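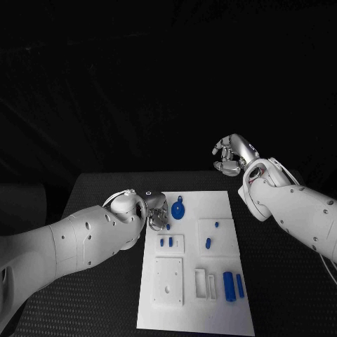

Bench rules for the two-arm cell, second pass

08/11/2022

Writing this up while it's fresh. We've had a one-page list of rules for the peg board since July, and the page was fine until more than two people started using the cell, at which point everybody had their own reading of it. Lama Semaan asked me to go through it line by line at the bench with the board out and the arms live, and mark what we really do, what we say we do, and what we should quit doing. So that was my day! Notes are in the order I hit things, so they jump around a bit.

Speed cap

The old page says "slow mode for bench work." Slow according to who? Yara Srour and I had different numbers in our heads, and hers was a good deal slower than mine. We've settled on 105 mm/s at the fingertips for anything over the board, and that's set in the Destell config now, so you'd have to go looking for it to change it. If you need more than that for a free-space move, do the move high, with both hands clear of the taller parts, and put the cap back before you come down. Write it in the log when you do.

Who holds the stop

One person holds the stop and does nothing else. I know, I know. We all type with one hand and hold the pendant with the other, and I did it myself last week. New wording is "the stop holder doesn't touch the keyboard, the board or a phone." If there's only one of you in the room, you can run simulation or you can do paperwork.

Hands in the work area

This was the muddiest line on the old page. It said "pause before reaching in," and pause means one thing in the Nseir control window (motion held, motors on) and something else to a person who has just walked over from Camham, where pause drops the drives. From now on we say hold and off, and we don't say pause at all.
– Hold: motors on, arms can move again from the keyboard. You don't reach in.
– Off: drives disabled, light confirmed by the stop holder out loud. You can reach in.
Yes, it costs time when a peg rolls away and you just want to nudge it back. Take the time anyway. The re-enable takes less than a minute and I've wasted more than that arguing.

Two hands close together

The old page has nothing on this, and I think it's the biggest gap. Every rule we wrote was about an arm and a person, or an arm and the table. With a handover you're asking the two hands to get right up against each other on purpose, with a little part in the middle, so the normal keep-apart distance has to be switched off for that stretch. We were switching it off for the whole session. Bad habit, and mostly mine. 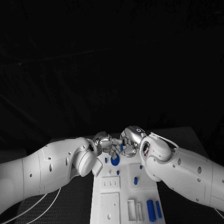 Both hands closed in together over the far side of the board, with a bit of blue showing between the fingers.

What I'd like us to do from here on:

1. Leave the keep-apart check on by default.
2. Turn it off by name, for one handover, from the script. No global switch.
3. Lower the grip limit on both hands before they close in. The setting is 1,000 in the controller's own units. Don't ask me what that is in newtons, I have a question in to Pullau and I'll write it here when they answer.
4. Back one hand away and see the check come back on in the log before the next move.
5. If the fingers ever catch on each other, go to off and separate them by hand. Don't try to drive out of it. The linkages on these hands are small and I don't want to find out what a bent one costs.

Yara wants number 5 at the top of the sheet in bold. She's probably right. I've moved it to the top on the printed copy and left it here in the order I thought of it.

Board layout

We keep losing comparisons between runs when the parts start in different spots. Rule is now: the round disk and the small pegs go toward the far side, the two open boxes and the two cylinders go on the near side to the right, cylinders lying down and parallel. If your test needs a different start, great, do it, but save a photo with the run and put "nonstandard layout" in the run name. Don't leave it in your head (looking at myself again).

Also, count the small pegs back in at the end. They're tiny, they're easy to lose, and a peg under an arm base is a dumb way to lose an afternoon.

Cables

Walk both sides before enabling. The thin white ones get me every time, the tabletop run especially, since they lie right under where the arms travel. I want slack checked at both ends of the reach, and I want it done by moving the arm there slowly, at the cap. Eyeballing it from the home pose doesn't count. Lama asked if we should tie them down. I tried a version of that over the summer and ended up with too little slack at full reach, so for now it's check and move. Open to ideas.

Logs and service

Hand hours: we said we'd inspect finger joints every 3,000 grasp cycles and I can't find a record that we ever did. The counter is in the Destell status page, left and right separately. I've added a line to the end-of-day sheet for both numbers. First one to see either hand go past the mark books the inspection, no waiting to see who has time.

Run notes go in the shared log the same day. Near misses too, including the boring ones. A near miss is anything where the stop holder's thumb moved. I'd sooner read ten entries that say "thumb moved, nothing happened" than hear about it over lunch two weeks later.

Still open

– Grip units, waiting on Pullau.
– Does the Camham crew want the same hold/off words? Lama is asking.
– The black backdrop stays up during runs so the picture behind the board doesn't change. Need a rule that no one stands behind it while drives are on. You can't see them from the stop holder's spot. Yara to draft the wording.
– Reprint the sheet and throw out the July copies, including the one taped inside the cabinet door.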